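Equipment review: Tanen tabletop arm and kitchen task kit
Seddale Equipment Assessment Service
Published 30/05/2022

The Tanen is a small robotic arm supplied by Kesby for teaching and laboratory use. It is offered alone or with a kitchen task kit, which adds a set of written exercises and a licence for the Kontogiannis control software. The Service was lent the full package for assessment. The play kitchen used in our trials was our own and is not part of the kit.

Assembly follows a printed guide and took one member of staff a single morning. The servo motors and bolts are exposed along the arm. This makes it easy to reach a fixing that has worked loose, but the joints will gather dust in a busy room and a cover should be ordered where the arm is left out. The guide does not state how tight the bolts at the wrist should be. Kesby answered our enquiry on this point within two working days.

The exercises begin with reaching and pointing and move on to picking up toy food and placing it in, or taking it out of, a small pot. The pot exercises are the most demanding in the set. The gripper has to come down almost upright, and there is little room for the fingers to open once they are below the rim.

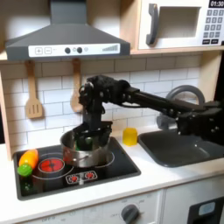 We ran 104 attempts at the pot exercises over 5 days. Most failures came from the fingers touching the rim on the way down. Performance improved after the height setting was corrected, a step which the manual places in an appendix and which ought to appear in the first chapter. Light, hard toys were held well. Smooth round ones tended to slip when the arm turned.

The software is plain and dependable. Recorded movements can be saved, named and replayed, and the store holds 300 of them. There is no simple means of sorting the list, and staff found it slow to use after the first week. Kesby has informed us that a revised version is due in October.

The written exercises run to 167 pages. They are clear, although several refer to menu items under old names.

The Service considers the package suitable for colleges and training centres with a technician on site. It is less well suited to schools without such support. Buyers who already hold the Kontogiannis licence should ask for the arm alone.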